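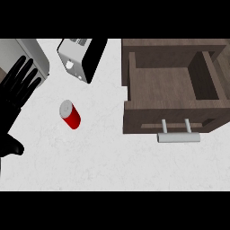 Re: [meravwood-health] Blood pressure checks at the library

From: Isla Sheehan
Date: 4 November 2022

Marama Maihi wrote:
> Do we have the July numbers yet? Also, can people
> on tablets still come, or is it only for those who
> haven't been diagnosed?

Marama,

We saw 131 people in July, almost double the month before. 22 had a high reading on both tries and were given a letter for their GP. I know of six who have since started treatment. I don't have figures for the rest.

Anyone over 40 can come, tablets or no tablets. Please ask them to bring their repeat slip and to sit down for five minutes first. Coffee beforehand does push the reading up.

The large cuff is missing from the Berisha Road box. If you have it, drop it back at the desk.
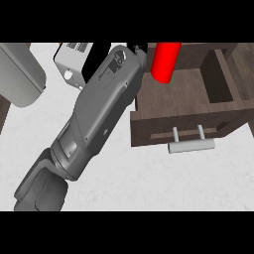 Grey robot arm, computer render

Isla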